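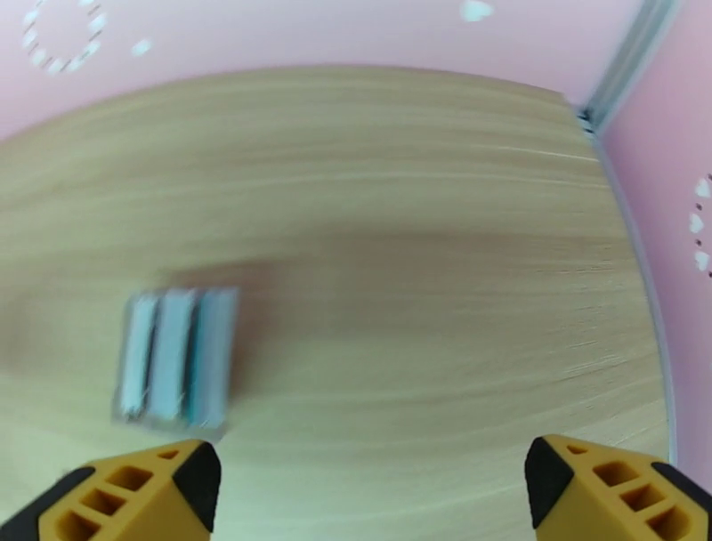
The Tabletop Gallery
Kutstead Centre for Household Design

The Tabletop Gallery presents small articles from everyday domestic life, shown on an ordinary table at close range. It forms part of the Centre's programme on colour in the home and is open to visitors, students and local residents at no charge.

The Centre has occupied the former Dallham schoolhouse, built in 1879, since the collection outgrew its original rooms. Its holdings are organised by use — cooking, mending, cleaning, storing — and within each group by colour. The catalogue for the present series was prepared by Satish Kurian and contains 91 entries.

On the table
Three bars side by side, passing from near white through pale powder blue to a slightly deeper light blue. Narrow dark gaps give the piece its stripes.
Table surface: pale, honey-toned wood grain in bands of cream and tan.
Series: Blues and Near Blues. Shelf group: Small Goods, Yilma Room.

About the series
Blues and Near Blues considers the cooler end of the household palette. Pale blues are easily overlooked beside stronger colours, and neighbouring tints can be difficult to tell apart when seen separately. Entries are therefore grouped by closeness of shade, regardless of age or value.

Visiting the gallery
The Yilma Room is on the ground floor and is open from 10 a.m. to 4 p.m. It holds up to 20 visitors at a time. School and community groups are asked to book in advance through the front desk. Guided visits last 30 minutes and may be arranged in English or French.

Visitors are welcome to sketch in pencil. Bags and umbrellas should be left in the lockers beside the entrance. A large-print copy of the catalogue is available on request.

Related displays
The Prorkau Bequest, a group of enamelled kitchenware, may be seen in the upper hall until July. The Mending Cupboard remains on permanent display beside the library.

Reproduction
Requests to reproduce material from this page should be made in writing to the Collections Office, quoting the series title and shelf group.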